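The Rules on the Wall

When Sunita Khurana took over the robot lab at Dedis, she inherited a binder of procedures that no one on the staff had opened in a long time. It covered emergency stops, cable storage and the correct way to fill out a fault report. It said very little about how to lay out a table, how to name a trial or when to throw one away.

Her replacement for the binder fits on 2 sheets of paper taped beside the door. It has 26 rules. The first version was dated 23/04/2024, and it has been revised many times since, mostly in pencil.

"People kept asking each other how to do things, and they got different answers," Khurana said. "I wanted them to be able to read it standing up."

The rules apply to tabletop work, where an arm handles printed parts such as boxes, lids, trays and small cabinets with doors. The parts carry square printed markers that the software uses to work out where each one is. Much of the list deals with those markers. They must be flat, clean and fixed to the part before the trial starts. A marker with a lifted corner is replaced and never pressed back down.

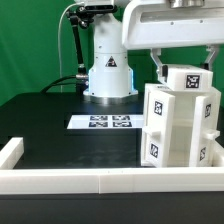

Toon Geerts, who wrote most of the marker section, came to Dedis from Flovitz, a packaging company where he set up inspection stations. He said the habits carried over with few changes. A worn label on a packing line and a worn marker on a test part cause the same kind of trouble: the reading is still there, but it is a little off, and the error shows up somewhere else.

Geerts also argued for the rule on doors. Any part with a hinge has to be logged with its starting position, open or closed, for each door. Before that, logs said only "cabinet," and two operators could run what they thought was the same test from different starting points.

Other rules are about the table itself. The border rail stays on. Cables run to the back. Tools, cups and phones are kept off the surface, and nothing is added to a setup without a line in the log. The operator checks the layout against the task sheet before giving the start command, then keeps both hands outside the rail until the arm has come to a full stop.

The hands rule is the only one with a penalty. Breaking it ends the session for that operator, whatever the reason.

"I have been sent home by it," said Kuldeep Nishad, an operator in his second year at the lab. "I reached in to straighten a part. It was a slow move and I knew where the arm was going. It doesn't matter. You go home."
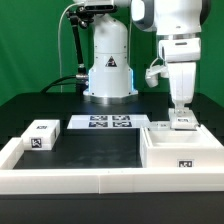
The gripper holds a lid at the back edge of an open tray during tabletop work at the Dedis lab.

Nishad said the rule he found hardest to accept was number 6, which says that a failed attempt is kept. If a lid goes on crooked or a block ends up in the wrong place, the recording is saved under its own number and marked as a failure. New operators tend to want to delete it and start over.

Khurana is firm on the point. A folder with only good attempts tells a customer nothing about how often the bad ones happen, she said, and it hides the faults that are easiest to fix.

Not everyone in the field likes written rules at this level of detail. Aarti Solanki, an independent safety trainer who visits labs and small plants, said she has seen lists grow until workers stop reading them. Her advice is to cap the number and make each new rule push out an old one. Dedis has adopted that idea in part. Any proposed rule now has to be tried by an operator for 20 sessions before it goes on the sheet.

One proposal under trial this spring concerns the cameras. A fixed view from beside the table can lose sight of a part once the gripper closes in, so some setups add a small camera near the gripper itself. The draft rule would require operators to look through every view before a session and confirm that the marker they need can be read in at least one of them.

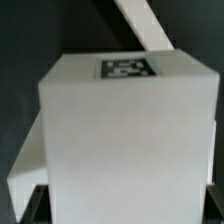

Solanki supports the draft but wants it to be more exact. "Can be read" is a judgment, she said, and a tired operator will judge generously. She would have the software report a result for each marker and have the operator write it down.

Geerts disagrees. He thinks a person should look at the picture first, as a marker seen at a steep angle may pass the software check on one attempt and fail on the next. The two have agreed to test both versions and compare the logs.

Sushil Singhal, who runs a smaller shop called Mateos, asked for a copy of the sheet after a visit and now uses a shorter form of it. He dropped the rules on file names, which did not suit his system, and kept the ones on hands, markers and failed attempts. He also added one of his own – the person who sets up the table may not be the person who checks it.

Khurana has penciled that one into the margin of her own copy. It will come up at the next full review, in October, along with the camera rule and a request from the operators to print the sheets in larger type.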